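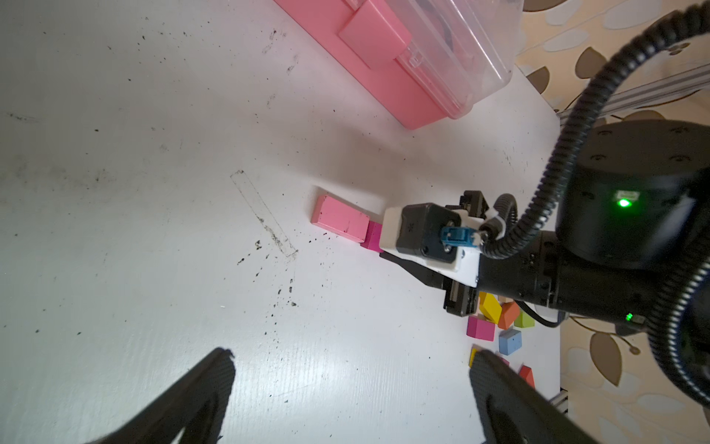

Week 2 – Passwords, phishing and the boring stuff that works

Right, these are my notes from Wednesday, tidied up a bit for anyone who missed it (and for those of you who told me you couldn't read my writing on the board – fair enough). Bring a copy next week, as we'll pick up from the exercise at the end.

We started with passwords. I asked how many of you use the same one in more than one place and nearly every hand went up, mine included if I'm being truthful about one very old forum account. The trouble with reuse is that your password is only as safe as the sloppiest site you ever typed it into. Someone breaks into a little shop that sells bike lights, takes the customer list, and then tries every email and password pair on the big mail providers. It's called credential stuffing, and it's done by a script, so it costs the attacker next to nothing to try yours along with everyone else's.

Length beats fiddly symbols. A 20 character phrase you can remember will hold out far longer against guessing than eight characters with an exclamation mark stuck on the end. Don't use a song lyric, though, or anything else that can be looked up. For everything apart from your computer login and your main email, let a password manager make them up and forget them!

Then phishing. We used the Karnlow case study, which you'll find in the course folder. Karnlow is a parts supplier with 50 staff, and 13 of them opened the same fake invoice before lunch. Have another look at the message and note:

The sender's name said Eklund, but the address behind it belonged to a different domain.
The deadline was 2 hours away. Hurry is the oldest trick going.
The link text and the real link didn't match (hover over it, or press and hold on a phone).

A few of you wanted to know whether the staff should have been told off. I'd say no, and quite firmly. People who expect a telling-off keep quiet, and the security team at Karnlow needed those phone calls early on.

Last bit was two-step login. Codes by text message are a lot better than nothing, an app is better than a text, and a hardware key is better again. A convincing fake page can still ask for your code and pass it straight on, so check the address before you type anything.

For next week: read the Jovness handout on backups, then turn on two-step login for your main email and save the recovery codes somewhere that isn't your inbox.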